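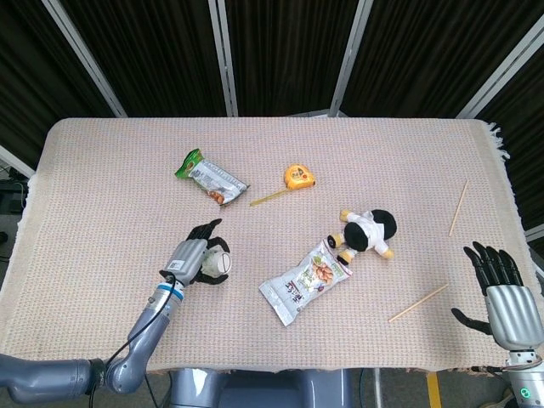 Readers of this journal will be aware that the Vlachou neighbourhood library intends to shorten its evening hours from March. The branch would close at 6 p.m. on every weekday except Friday. I have lodged a submission opposing the change.

The branch recorded 2991 evening visits last year, and 34 of its regular programmes begin after work hours. Residents who rely on the Neruvitz bus cannot reach the central library before it closes. Submissions may be left at the front counter.
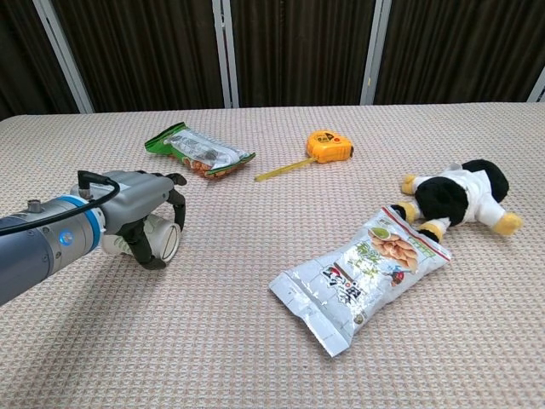
Mirjana Janevski wrote to me that the Saturday opening ought to be extended by 2 hours in compensation, and that she would favour this over keeping the late nights.

I have forwarded her letter to the branch manager.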